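Planning a Two-Arm Cell: What It Costs Before It Does Anything
Course handout, equipment planning unit, revised 2026-08-29
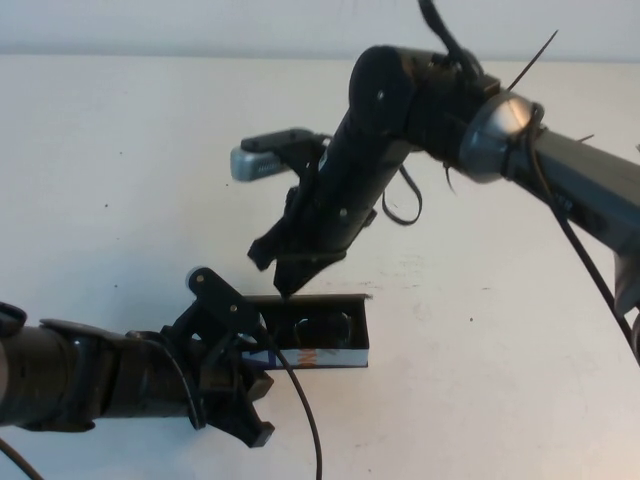 How much of the budget should go to the arms themselves?
Half, at most. The rest goes to grippers, cameras, cabling, mounting, spares and the hours you'll spend getting all of it to work together, and those hours are the line students leave off every year.

I'm going to be a bit of a nag in this handout. I've sat through a lot of project proposals where the first page is a lovely arm with a lovely reach diagram, and then page two has a single row that says "accessories." Accessories! That row has eaten more student budgets than any arm ever did, so let's pull it apart.

Start with the task and write it in one sentence. "Two arms handle a small open box on a tabletop" is a fine sentence. From that you can already guess that you need two grippers, at least one camera with a good view of the fingers, and a surface you can light evenly. You can also see what you don't need yet, like a conveyor or a huge payload rating. When I planned the Dultine bench I skipped the sentence and priced arms for loads we never lifted (we're still paying for that one).

Grippers and fingers
Budget for the gripper and then budget again for fingers. Fingers are the cheap part that you will change your mind about. Look at the picture: on the right arm one finger has a blunt tip and the other comes to a point. Whatever shape you begin with, put money aside for a second set and a third. Prorkia quoted us 74 dollars per finger set for our own bench, and I now order extra sets with the first purchase so we only pay for shipping once.

Cameras
A camera carried on the wrist travels with the gripper, so you get a close view, but it needs a bracket, and its cable has to survive every motion the wrist makes. A camera on a stand is easier to mount and the arms get in its way. Price both. Our bracket from Dika was 265 dollars, which I thought was outrageous until I added up the time I'd lost on the homemade one.

Cables
Please give cables their own row. Count the ones you need, measure them with the arm stretched out as far as it will go, and then add slack. You can see a cable loop by the right arm in the picture, and cable-tie tails sticking out too. Ties, sleeves and clips cost next to nothing one at a time - buy them by the bag and put them in the plan anyway, so the person signing it knows you thought about it.

The second arm
People assume the second arm doubles the price. On our last plan the hardware did come close to doubling, but setup time went up by much more than that. Two arms reaching for one small box have to share a very tight space, and somebody has to work out who moves first. We logged 404 hours on the Hà project between delivery and the first demo we were willing to show anyone, and most of that went into the arms staying out of each other's way.

Lead times
Ask for them in writing. The Hà grippers took 11 weeks, and we'd told everyone we would be running by January. We weren't. If one part is slow, order it first, even if the rest of the plan is still in draft.

For next class
Bring a one-page budget for a two-arm tabletop task of your choice. Put the task sentence at the top. I want separate rows for arms, grippers, fingers, cameras, brackets, cables, table and lighting, spares, and labor in hours. Leave a contingency row at the bottom and write down how you picked the number. If you have a row called "accessories" I'll hand it back!

Quotes can be screenshots or emails, either is fine. Put the currency on them.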